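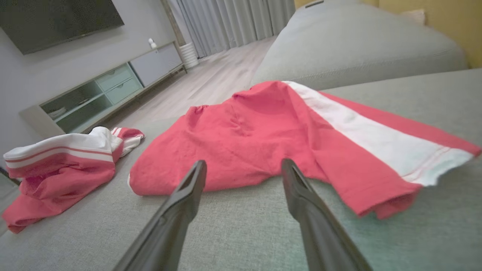
*Citcombe, March 10, 2025*

## 4. What clothing descriptions add to street robbery reports

The case for asking witnesses about clothing is usually made in one line: people remember what someone was wearing, so write it down and share it quickly. We are less sure. The guidance that came with the Skurkis reporting system treats clothing as one of the strongest parts of a first account, and the training notes used in Citcombe repeat the claim almost word for word. Neither gives a source that we could trace.

We read 329 street robbery reports held on the Skurkis system. Of these, 169 gave a colour for at least one item of clothing. The other reports either left the clothing box blank or held something too general to use, such as "dark clothes" or "sports gear". We counted "dark" as no colour. Some readers may think that harsh, but an officer told to look for a person in dark clothes on a winter evening has been told very little.

### 4.1 Matching accounts to arrests

The headline result looks poor for the guidance. In 8 of the reports that gave a colour, the clothing was named by the arresting officer as the main reason for stopping the person. We would not lean on that figure too hard in either direction. Officers write up their reasons after the event, and the form has a single line for them. A stop that began with a red top may well be put down as "matched description" and nothing more. Equally, an officer who stopped someone on a hunch has every reason to find the top in the report afterwards.

The supplier's own material takes the opposite view. It compares reports with a colour to reports without one, finds more arrests among the first group, and credits the colour. This does not follow. Reports with a colour were also longer, were made sooner, and more often came from a witness who had stood close by. Any of these could produce the same gap. When we set aside reports made more than an hour after the robbery, most of the difference went with them.

### 4.2 Do witnesses agree with each other?

Where two people had seen the same robbery, we compared what they said. Agreement on broad colour was fair. Agreement on the type of garment was weak: one person's jacket was another's hoodie, and tops with long sleeves caused the most trouble. Shades were worse still. Coral, orange, pink and red were used for what must, in several cases, have been one item. Street lighting is an obvious suspect, but the reports do not record it, so we cannot say more.

We scored agreement with the Alaoui checklist and then again with the older Imura scale. The Imura scale gave the kinder result. It gives credit for near misses, so "red" against "orange" earns half a mark. We see no good reason for this. Two witnesses who differ on colour may be describing two people, and a scoring method that hides the question is of little help to anyone trying to answer it. We report the Alaoui scores for that reason, while noting that they too rest on the judgement of whoever does the coding.

We used 4 coders. They disagreed most often over the garment words described above, and a short written guide did not improve matters as much as we had hoped. Earlier work that relied on a single coder should be read with this in mind, including our own.

### 4.3 Limits

The reports come from one town and one system. They were typed by call staff, whose habits differ; some prompt for clothing and some wait for it to be offered. We had no recordings of the calls and so could not tell a freely given colour from one that had been suggested. This is a serious gap. A leading question ("Was it a red top?") and an open one end up as the same three words in the box.

We also know nothing about robberies that were never reported. It is often assumed that these resemble the rest. That may be true, but nothing in our material supports it.

**Figure 1.** Red garments on a grey sofa seat. The one in the centre is folded and has a white elastic waistband.
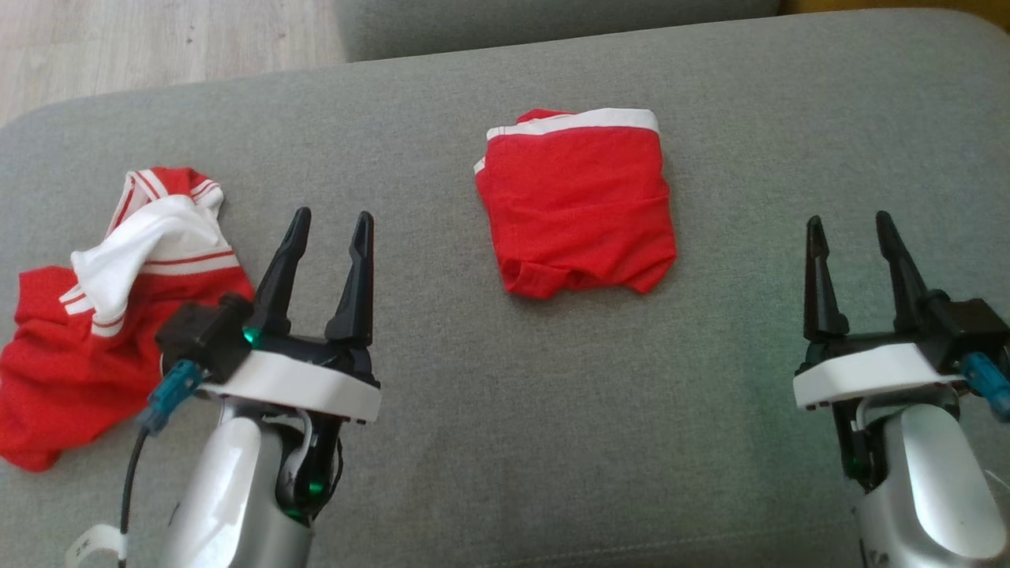

### 4.4 What forces should take from this

Very little, for now. We would not tell call staff to stop asking about clothing, as the question costs a few seconds and may sometimes help. We would ask forces to stop presenting the answer as strong evidence, and to record whether the witness was prompted. The Skurkis form has room for a tick box. The supplier was told of this in February and has not said whether one will be added.

Public appeals built mainly on a colour deserve more care than they get. A coloured top can be taken off or swapped within minutes, and a wide appeal brings in calls about anyone wearing something similar. Citcombe does not log how many such calls it receives or how long they take to clear, so the cost of an appeal cannot be set against whatever it brings in.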